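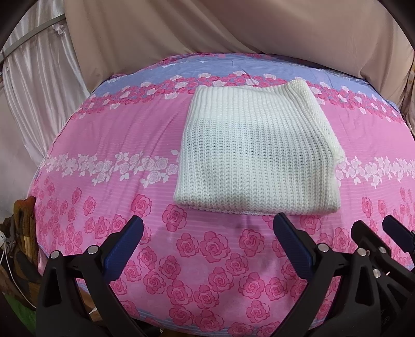 Main page | Contents | Recent changes | Random article | Products by maker | Help

Astel (hand-held gripper kit)

Astel is a hand-held gripper kit used to record household tasks for training robot arms. It is made by Estrella, a small hardware firm based in Erkport, and is sold both as a kit of parts and as a ready-built pair. The person doing the recording holds one gripper in each hand and carries out the task directly, with no robot arm present. The recordings are later used to train a robot fitted with matching jaws.

The kit is best known for work with clothing and bedding, such as folding knitwear on a bed, stacking towels and turning socks.

History

The first Astel was designed by Jennylyn Aquino and Zsófia Somogyi, who had worked together on sewing machine parts. Their early version had straight metal jaws and was meant for picking up boxes. It handled cloth badly, and loose knits caught on the corners of the jaws. Somogyi redrew the jaws with a pinned linkage and soft ridged pads, and this layout has been kept since.

Sales opened in April with a first run of 1,000 units. A further 31 units built for testing were later cleaned up and sold at a lower price, bringing the total for the first version to 1,031. The current version, Astel 2, went on sale on 21 August 2024.

Design

Each gripper has two black jaws that move together when the user squeezes a trigger in the handle. The jaws carry dark blue pads with ridges across the gripping side. Silver pins hold the linkage arms, and openings in the arms reduce weight. Pads slide off and can be replaced without tools.

A camera on the gripper faces forward over the jaws, so that the tips stay in view as the user works. Recordings are stored in the handle and copied over a cable. The handle can also be run from the cable when the battery is flat.

Astel 2 has a longer trigger and a quieter spring. Pads from the first version fit it, but handles and batteries do not.

Contents and service

The ready-built set contains two grippers, a charger, two cables, spare pads and a carrying case. The kit of parts leaves out the case and takes an afternoon to put together. Estrella also offers a recording service from its branch in Grevuscombe, in which its staff carry out a customer's chosen task and send back the finished recordings. The service is run by Trinidad Ocampo. Customers may supply their own garments, which are returned with the files.

Reception

Jayson Soriano, who reviewed the ready-built set for a hobby newsletter, used it for 33 days, mostly on sweaters and bed linen. He found the pads gentle on chunky knits and liked being able to work at a normal pace. He disliked the weight of the handles in long sessions and wrote that the cable tended to drag on the bedding. He rated the printed guide as poor, particularly the pages on setting the trigger.

Later copies of the guide include a redrawn trigger section.

See also

Data glove
Parallel gripper
Laundry folding machine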